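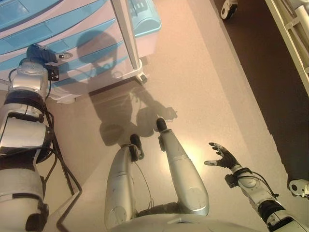 One hand on the cart, one hand free. The robot's view of its own feet, and a very good shadow.

Filed under: Robots & Automation / Chores

Okay, robot chores thread! People keep asking me whether these things can do real work yet, and I have opinions. Short version: some of it, slowly, and I'm thrilled anyway.

Look at the left hand first. Fingers curled over the corner of a cart. You and I do that a hundred times a day without a thought -- grab the edge, give it a shove, walk off. For a machine on two legs it's a balance problem, a grip problem and a steering problem all at once.

And carts are sneaky! Casters swivel whichever way they like. Push on one corner and the whole thing wants to spin. Anyone who's worked a shop floor knows the one bad wheel that drags you into the shelving.

Then there's the floor. Smooth speckled beige with the light bouncing off it, then a hard change to dark brown. I'd walk straight over that. A vision system might see a hole, or a step, or a puddle. Shadows can cause the same sort of grief, including the robot's own.

Drawers are my favourite test. Light blue fronts on this one. Opening a drawer is getting pretty good across the field. Opening it, finding the right thing under the wrong thing and closing it without catching a cable? Ask me again in January.

Nazanin Rostami asked if I'd trust one in my kitchen. To wheel the recycling out, yes, tomorrow. To put away my nan's glasses, no way. I'd want to see 500 mugs go up on the shelf first, and then 1,000 more with the cat in the room.

What gets me excited is the dull stuff. Moving a cart from one end of a room to the other is a real chore that real people get sore backs from. I'd be happy with a robot that did only that, all day, at half my speed.

Next up: laundry. Fitted sheets. Pray for us all.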